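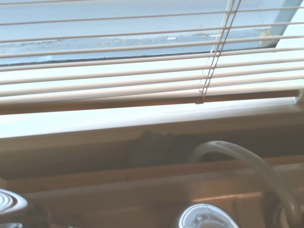
Investigação Criminal I – apontamentos da aula 7
Furto em edifícios: do local à acusação

Avisos primeiro. A ficha de leitura entrega-se até às 18h00, na plataforma, não por mail. Quem faltou à aula 6 (cadeia de custódia) leia os apontamentos antes destes, senão perde metade.

1. Enquadramento rápido

Furto simples vs. furto qualificado vs. roubo. Já demos, mas nos testes continua a aparecer trocado. Roubo = violência ou ameaça contra a pessoa, ou pô-la na impossibilidade de resistir. Furto = subtração, com intenção de apropriação, sem isso. Se alguém entra num escritório de noite e leva um computador, e não está lá ninguém, é furto. O jornal escreve "assalto". No auto não se escreve assalto.

Qualificação – ver código, artigo do furto qualificado. Para esta cadeira interessam sobretudo:
– valor elevado / consideravelmente elevado (atenção à unidade de conta, confirmar o valor à data dos factos)
– introdução ilegítima em habitação, estabelecimento ou espaço fechado
– arrombamento, escalamento, chaves falsas
– coisa fechada em gaveta, cofre ou recetáculo com fechadura

Valor diminuto afasta a qualificação. Sai sempre no teste. Sempre.

Arrombamento: rompimento, fratura ou destruição de dispositivo destinado a fechar ou impedir a entrada. Escalamento: entrar por sítio não destinado normalmente à entrada – telhado, janela, parede, abertura subterrânea. Uma janela que estava destrancada e por onde alguém passou pode ser escalamento, não é arrombamento. Chave verdadeira perdida ou furtada ao dono conta como chave falsa, para efeitos da lei. Parece estranho mas é assim.

2. A primeira patrulha

O que se perde na primeira meia hora não se recupera. Por ordem:

a) Segurança – há alguém lá dentro? Só depois o resto.
b) Socorro se houver feridos.
c) Isolar. Perímetro maior do que parece preciso, reduz-se depois. O contrário não funciona.
d) Um só corredor de entrada e saída, marcado.
e) Registar quem entrou e a que horas. Incluindo o chefe. Incluindo o dono do edificio.
f) Não arrumar, não fechar gavetas, não usar o telefone fixo nem a casa de banho do local.
g) Identificar quem descobriu e ouvir já, ainda que sumariamente.

Erro clássico: deixar os funcionários entrar "só para ver o que falta". O inventário faz-se depois da inspeção, com a lesada acompanhada.

3. Caso de trabalho – Clarnenden

Usamos este até ao fim do semestre, guardem as folhas.

Instalações da Clarnenden, empresa de contabilidade, rés-do-chão, rua de Olivares. Agosto, escritório fechado para férias, só uma pessoa de serviço de manhã. A funcionária chega, encontra a porta da sala do arquivo com a fechadura forçada e o armário aberto. A porta da rua está intacta. Alarme desligado, contrato de manutenção com a Proleron.

Falta, segundo a lesada: 790 euros em numerário, um portátil Boteck, uma pasta com documentos de clientes. Existem 12 cópias da chave da rua, das quais só 10 foram localizadas.

Questões para pensar (não é para entregar):

– Porta da rua intacta. O que é que isto prova? Pouco. Chave, porta mal fechada, alguém que ficou lá dentro ao fecho. Não saltem logo para "foi um funcionário".
– Fechadura interior forçada: há arrombamento, mas discutir o artigo. A doutrina divide-se quanto à porta interior, ver manual pp. seguintes ao 117.
– As duas chaves em falta. Pedir lista de quem recebeu, com datas. Se não há lista, isso fica escrito.
– Alarme: pedir à Proleron o registo de eventos. Pedir por escrito e depressa, estes registos são muitas vezes apagados ao fim de pouco tempo.
– A pasta. Valor patrimonial quase zero, mas pode ser o que o autor queria. Pensar em móbil diferente do dinheiro. Ligação a dados pessoais, sigilo, outro tipo de crime em concurso.

Na aula alguém perguntou se o seguro altera a qualificação. Não altera. Interessa para o pedido cível e mais nada. Pode interessar para a investigação (simulação de crime), isso vemos na aula 9.

4. Vestígios habituais

Marcas de ferramenta – pé de cabra, chave de fendas. Fotografar com e sem escala, perpendicular, antes de qualquer molde. Nunca encaixar a ferramenta suspeita na marca "para ver se serve". Contamina os dois lados e o tribunal não perdoa.

Lofoscópicos – superfícies lisas, faces interiores de gavetas, vidro. Recolher sempre impressões de eliminação às pessoas com acesso legítimo.

Pegadas e calçado – luz rasante primeiro. Parapeitos, tampos de mesa, papéis caídos no chão (o papel guarda muito bem, e é a primeira coisa que as pessoas apanham).

Biológicos – sangue em arestas, beatas, garrafas. Envelope de papel, não plástico. Deixar secar.

Vidro – se houver: de que lado caiu a maior parte? Indício, não certeza. Uma parte projeta-se sempre para trás.

Digitais – videovigilância própria e dos vizinhos. Anotar o desfasamento do relógio do gravador em relação à hora real. Esquecem-se sempre disto e depois a cronologia fica toda torta.

5. O auto

Factos, não conclusões. "O canhão da fechadura apresentava-se partido e no chão" – bem. "O ladrão partiu a fechadura" – mal, não viram.

Horas: a da comunicação, a da chegada, a da última vez que o local foi visto em ordem. Esta última define a janela temporal e falta em metade dos autos que vos dei a corrigir.

Bens: marca, modelo, nº de série, valor indicado e por quem. Se a lesada não sabe o número de série, pedir fatura e juntar depois em aditamento.

Queixa: o furto simples depende de queixa, o qualificado é em regra público. Na dúvida recolhe-se a queixa na mesma, não custa nada e evita probelmas.

6. Para a próxima

Ler o capítulo das medidas cautelares e de polícia. Trazer o caso Clarnenden com uma proposta de diligências, por ordem de urgência, uma página no máximo. Trabalho em pares, mesmos pares da aula 5. Sala mudou, ver placard.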